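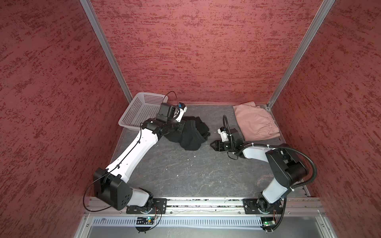
Plamix Basket, White

By the Clustance Home desk
Monday, November 18, 2019
13 comments | 400 shares

We've carried baskets at Clustance for a while now, and this is the one that keeps going home with people who only came in for hangers. It's a plain rectangular basket in white plastic, with small square holes all over, and it holds 23 liters. Simple as that sounds, we're very fond of it. It goes on a counter, on a shelf, on top of the dryer or at the back of a folding table, and because the sides are straight it tucks right into a corner without leaving that wedge of wasted space you get behind a round one.

The size is the thing we love most. Big hampers are great for collecting dirty clothes, but they're miserable to fold out of: you end up bent over with one arm down to the shoulder, fishing for the last sock. The Plamix is shallow enough to reach into from a standing position, and you can see what's in there through the holes as well as over the top. A couple of days' worth of T-shirts, shorts and underwear for one person fits nicely. So does a stack of hand towels, or all the swim stuff after a weekend at the lake.

It is not a hamper for a family of five, and we'd rather say so here than have you carry it home and find out! If you do a lot of sheets and bath towels, look at the Nudetti tall hamper on our laundry page and use the Plamix next to it for the small things. That pairing works really well, and plenty of our customers have ended up with both.

What it's good at

Small, soft, everyday clothes. Anything you want to keep together between the machine and the drawer. The open pattern lets air move through, so a pair of gym shorts can wait in there overnight without going stale (please don't make it a week). It also makes a very handy "finished" basket: put it at the back of your table, work on one piece at a time in front of it, and drop each one in as you go.

Shorts are a nice place to start if you're getting someone new to folding, kids included. Lay them flat, smooth out the waistband, bring one leg over the other so the side seams line up, then fold up from the hem. Two folds and you're there. Slippery sports fabric likes to slide open again, so fold that kind one extra time and lay it in the basket with the fold facing up.

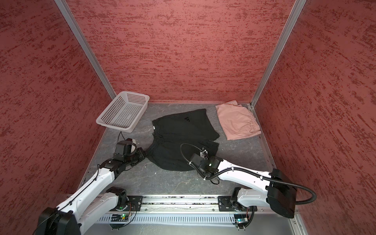

Black shorts out flat, a pale pink piece already folded, and the basket at the back left.

Elastic waistbands want a little more care, especially the gathered kind. If you pull the band straight while you fold, it springs back the second you let go and takes your nice edges with it. Let it sit at its own width and fold the rest of the fabric to match. The finished shape won't be a perfect rectangle, but it'll stay put, and it stacks fine.

We tried the basket with all sorts of things in October when the new stock came in. Pajamas, leggings, dish towels, baby sleepers, a truly silly number of single socks. The baby clothes were our favorite, since you can stand them up on edge like file folders and see every one at once. Socks are fine if they're paired. Loose ones do fine too, though a very thin sock can poke a toe through the holes, and then you have to go around the outside tucking it back in.

Size and details

Color: white
Capacity: 23 liters
Height: 13 inches
Weight, empty: 400 grams
Sold as: single, or set of 2

The set of 2 costs less than buying them one at a time, and the pair will nest for storage. If you're nesting them, put a dish towel between the two. They slide together very snugly and it can take a good tug to get them apart again.

At 400 grams it's light enough to carry in one hand while you deal with a door, a dog or the stairs. A light basket does scoot a bit on a slick countertop when it's empty. Once there are a few shirts in it, it settles down. We keep a square of shelf liner under ours and haven't thought about it since. 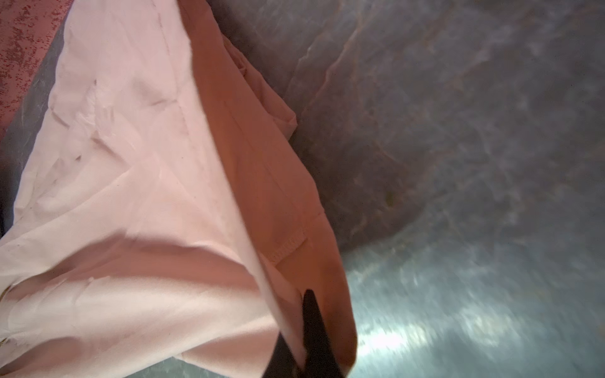
FOLDING AND FABRIC NOTES

Soft, thin fabrics crease the moment you look away from them, and light colors show every one of those creases. Pale pinks are some of the worst for it (we say this as people who own far too much pale pink). Pick the piece up, give it one good shake, and lay it down with as much of it touching the table as you can manage. Then work from the middle outward with a flat hand. If a corner has bunched up, lift it and set it down again. Pushing at a bunch only moves it over a few inches.

Use the seams. A hem gives you a straight line to fold against, and a row of stitching is easy to find with your fingertips even when the cloth is all in a heap. Match seam to seam and the rest mostly follows. For shirts, bring in the sleeves first, then the sides, then fold from the bottom up toward the collar.

Keep the stack loose in the basket. It's tempting to press everything down to squeeze in one more, and you can, but a thin cotton top at the bottom will come out looking like it was never folded at all. Heavy things go in first, light things last.

A plain surface helps too. We like gray for this: both dark and pale clothes stand out against it, and lint shows up so you can wipe it away before it ends up on the next shirt.

Cleaning the basket

Warm water, a drop of dish soap, and a soft brush for the holes. Lint does collect there, mostly along the lower rows, and a dry toothbrush gets it out faster than a cloth will. Rinse it in the tub and turn it upside down to drain. Skip bleach and scouring powder. Keep it away from heaters, and don't use it to carry things straight off a hot iron.

White plastic can pick up color from new dark jeans if they sit in it damp. A paste of baking soda and water took the blue off ours, with a bit of rubbing. The second try got the last of it.

Goes well with

Nudetti tall hamper, for bedding and bath towels
Mapplebeck folding table, which takes the basket at one end and still leaves room for a full-size shirt
Mapplebeck clip-on labels, if several people in the house are using the same kind of basket and there have been words about it

Returns

Unused baskets can come back to the shop or by mail within 23 days. Leave the paper sticker on the base until you're sure about the size. Sets need to come back as a set.

Both the single and the set are in stock now, in white only. We've asked Plamix about a gray one and will update this page when we hear back.

400 shares | 13 comments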